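Atelier Vuvari
@ateliervuvari

Comparatif de préhenseurs sur la cellule convoyeur, je mets mes notes ici au fur et à mesure. Deux candidats : la pince parallèle Ramley qu'on utilise depuis le début, et la main à plusieurs doigts Tritine. Même bras, même contrôleur, mêmes pièces.

1/ La tâche : prendre des bagues en plastique blanc dans un bac bleu et les déposer sur le tapis. Les bagues sont en vrac, aucune orientation imposée. L'intérieur est cranté, l'extérieur non. C'est ce crantage qui nous intéresse, parce qu'il change tout selon qu'on serre par dehors ou qu'on passe un doigt dedans.

2/ La pince Ramley, d'abord. Montage rapide, deux vis à reprendre parce que la bride n'était pas au bon entraxe. Prise par l'extérieur : correcte quand la bague est debout, mauvaise quand elle est couchée contre la paroi du bac. Les mors touchent le plastique du bac avant de toucher la pièce.

3/ On peut contourner en inclinant le poignet, mais il faut alors passer par une position où le bras frôle le profilé du convoyeur. J'ai mis une zone interdite dans le contrôleur et je perds une partie des approches possibles. Résultat moyen, cycle régulier.

4/ La main Tritine ensuite. Le faisceau est plus encombrant que celui de la pince. J'ai laissé une boucle de câble à la sortie du poignet, sinon ça tire en rotation. Le pouce se place bien à l'horizontale, dans l'axe que je voulais pour la dépose.

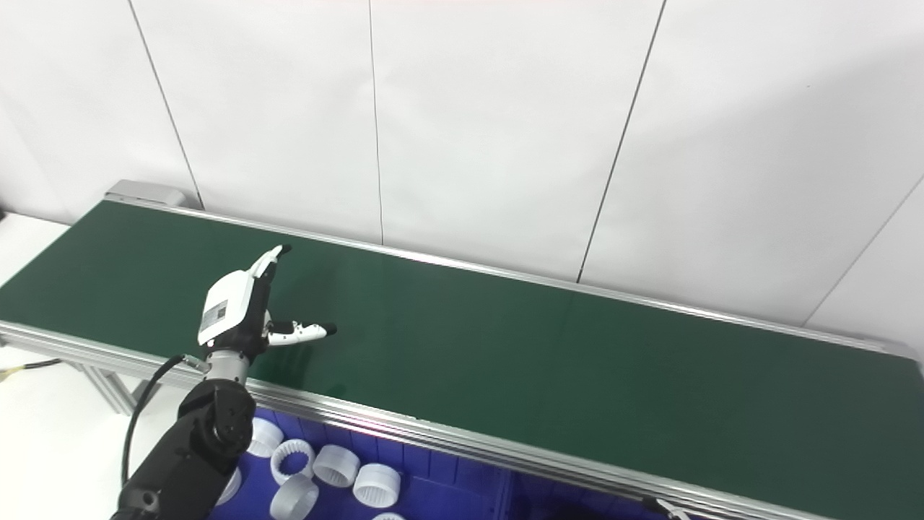
5/ Réglages de départ
Effort de fermeture au minimum, vitesse du bras réduite, approche verticale. Je n'ai pas touché aux gains d'usine. La calibration des doigts prend plus longtemps que prévu, il faut la refaire après chaque coupure d'alimentation. C'est pénible et la documentation n'en parle pas.

6/ Première série avec prise par l'extérieur, comme pour la pince. Pas de gain net. Les doigts s'adaptent mieux à une bague penchée, par contre ils poussent les voisines au moment de se refermer. Le bac se réorganise tout seul entre deux prises et la vision doit tout recalculer.

7/ Deuxième série, j'ai changé de stratégie : un doigt à l'intérieur, puis fermeture. Là c'est nettement plus intéressant. Il faut moins de place autour de la pièce et le crantage aide au maintien. L'inconvénient est que la bague peut tourner autour du doigt, donc on ne connaît plus son orientation à l'arrivée.

8/ Pour notre application l'orientation n'a pas d'importance au moment de la dépose. Si elle en avait, il faudrait une deuxième vue côté tapis ou un petit gabarit. Je le note pour ceux qui voudraient faire la même chose avec des pignons.

9/ Côté contrôleur, nous tournons sur le Ji. Il gère la pince sans problème. Avec la main, il faut passer les consignes de doigts sur un canal séparé, et il y a un décalage entre l'arrivée du bras et le début de la fermeture. J'ai ajouté une attente fixe, ce n'est pas élégant mais c'est stable.

10/ La dépose demande aussi un peu de soin. Avec une prise intérieure, ouvrir les doigts ne suffit pas toujours, la bague peut rester accrochée. Je descends au ras du tapis, j'ouvre, puis je dégage latéralement avant de remonter. Tapis à l'arrêt pour l'instant. 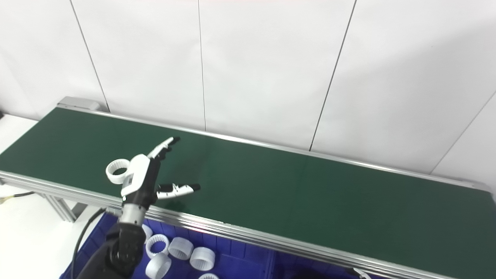 Ji Intégration
@ji_integration
Pour le décalage, vous pouvez déclencher la fermeture sur un point de passage au lieu d'attendre la fin de la trajectoire. Ça supprime l'attente fixe. Et avez-vous essayé la prise intérieure avec la pince Ramley, en ouvrant les mors dans la bague ?

Atelier Vuvari
@ateliervuvari

11/ Merci, je vais tester le point de passage. Pour la prise intérieure avec la Ramley : essayée rapidement, les mors d'origine sont trop larges. Il faudrait en imprimer des plus fins. C'est faisable et ça coûterait beaucoup moins cher qu'une main complète, donc je le ferai avant de conclure.

12/ Bilan provisoire. La pince est plus simple, plus rapide à remettre en route, et suffit si les bagues arrivent debout. La main s'en sort mieux dans le vrac, au prix de la calibration et du câble. Pour une seule référence de pièce, je ne l'achèterais pas. Pour 6 références dans la même journée, la question se pose.

13/ Prochaine étape en décembre : mors fins sur la Ramley, fermeture sur point de passage, et tapis en marche à vitesse lente. Je posterai les temps de cycle à la suite de ce fil.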